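Slipper tray by the door - quick how-to

Posted 10 Mar 2023 by Tahmineh Mohammadi

Got asked about this twice since February so writing it down. Takes ten minutes. Less if your hallway isn't like ours was.

What you need
A shallow wooden tray, low sides. Ours is from the op shop in Irnness.
An old hand towel or any soft cloth.
Damp rag, bit of dish soap.
The slippers, obviously.

Steps
1. Empty the pile by the door. All of it. Runners and gumboots go outside or in the cupboard, they're not part of this.
2. Wipe out the tray. Corners too, grit collects there. Let it dry properly before anything plush goes in or you'll get that smell.
3. Shake the slippers out over the grass. Brush the fluff up with your fingers, don't use a stiff brush - wrecks it.
4. Pair them up and sit them side by side. Touching is fine. Openings up so you can step straight in.
5. Cloth goes down one side. For wet feet, dog paws, whatever. I used to fold mine in thirds, gave up on that.

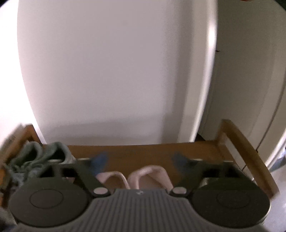 6. Push the tray hard against the wall so it doesnt creep. If it slides on tiles, put a square of rubber matting underneath.
7. One pair per person, max. Parviz had 2 on the go and the whole thing fell over in a week.

Wash the cloth with the weekend towels. Wooden trays - no soaking, the base will warp. Wipe and stand it on its end to dry.

Doing the coat hooks next, once I find teh drill.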